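Gastent: seated and floor-level recordings for whole-body humanoid control

README, second release

Gastent is a set of recordings of a humanoid robot working from the floor: sitting with its legs out in front of it, leaning forward, reaching, bracing on its hands, and getting up. It goes with the Wemilero controller, which was trained on it. You can use the recordings without the controller. This file covers what is in the set, how it was recorded, what we got when we trained on it, and what is wrong with it.

Why floor-level data

Most public sets for humanoids start with the robot standing. The robot walks up to a table, picks something up and puts it down. Policies trained on that kind of data do fine until the robot is on the ground, and then they have nothing to go on. The head camera sees mostly the robot's own arms and legs, the floor fills the rest, and the joint angles are far outside what the policy has met in training.

We wanted to know whether a modest amount of seated data would fix this, or whether a separate controller for the floor would be needed. The short answer is that mixing it in helps a lot with reaching and only a little with getting up.

What is in the set

There are 46 sessions. Each session is one stretch of operation in one room, split into episodes. An episode starts when the operator takes control and ends when the operator lets go or the safety stop is hit. Episodes that ended in a safety stop are kept and flagged.

Each episode folder holds:

head_view: color video from the head camera
joints: measured positions and velocities for arms, legs, hip and hands
commands: what the operator sent, before filtering
base: estimated torso orientation
notes: free text typed by the operator after the episode, sometimes blank

Episodes fall into 6 task types: seated idle, seated reach, seated push, lean and brace, roll to side, and get up. The task label was picked by the operator from a menu. We did not relabel anything, so an episode marked "seated reach" may have a fair amount of bracing in it.

Recording setup

The robot was operated through a motion-tracking suit. Arms and hands follow the operator directly. Legs follow the operator only in the lean, roll and get-up tasks. In the seated tasks the legs are held by a stiffness controller and the operator's own legs are ignored. This matters if you plan to use the leg commands, because in seated episodes that channel is filled with the last held value.

Power and network ran over cables throughout. We tried battery operation early on and dropped it, as charging cut the recording day in half. The cost is that cables show up in the head view in a large share of the episodes. We left them in.

Objects on the floor were soft and light, so that a bad contact would not damage the fingers. Rooms were normal furnished rooms with the lights and blinds left as they were. Many have pale, shiny floors, and strong glare is common.
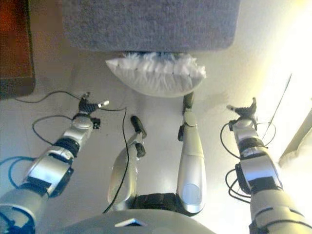 Édgar Palomino read a draft of this file and objected to leaving the cables in. In his view a policy trained on these frames will learn to treat a black line across the floor as part of the robot's body, and any user running untethered should mask the cables out before training. He would also like to see glare handled at recording time, with fixed exposure, instead of being passed on to the user.

We ran the masking test he asked for. With cables painted out of the training video, seated reach got slightly worse on the tethered robot and did not change in simulation without a tether. That does not settle the question, since the simulator renders floors much duller than the real ones. Masks for a part of the set are in the extras folder if you want to try it yourself. On exposure he is right, and the next release will use a fixed setting.

Training on Gastent

The Wemilero controller takes the head view, joint state and torso orientation, and puts out joint targets in short chunks. We trained three versions: standing data only, seated data only, and a mix. Everything else was held the same, including the number of training steps.

Evaluation was on the real robot, 100 trials per version for seated reach. A trial counts as a success if the palm or fingers touch the target object and the torso stays upright for 15 seconds afterward. The mixed version came out best, seated-only was close behind, and standing-only failed nearly every trial. The usual failure for standing-only was a fast backward lean within the first moments, as if it were trying to recover a standing balance.

For get up, none of the versions is good enough to run without a person at the stop button. The mixed version reaches a kneeling position more often than the other two but tends to stall there. We think the reason is that operators paused at that point to check their footing, and the policy learned the pause. Trimming those pauses is on the list.

Per-trial results are in results/reach and results/getup, one line per trial, with the failure type where we could tell it.

Known problems

Hand joint readings drift over long sessions. The drift is reset at the start of each session, not each episode. If you need exact finger positions, use early episodes.

The head camera and joint clocks were synced over the network. A few sessions from August have a visible lag between the two. They are listed in lag.txt and the loader skips them by default.

Torso orientation is unreliable during roll to side. Do not use it as a training target there.

The robot's own limbs cover a large part of the head view in seated episodes. If you crop the bottom of the image, as is common with standing data, you will lose most of what is useful.

Loading

Install the package in tools, then call load_gastent with the path to the set and a list of task names. Pass include_stops=True to get the episodes that ended in a safety stop. Video is decoded on demand, so the first pass is slow. The Makori format converter is included for people whose training code expects it, but it drops the notes field.

License and contact

The set is free for research use. Commercial use needs a written agreement with the Prellusano lab. Report broken files through the issue tracker with the session and episode number. Questions on the controller go to Jhair Puma, who maintains that part of the code.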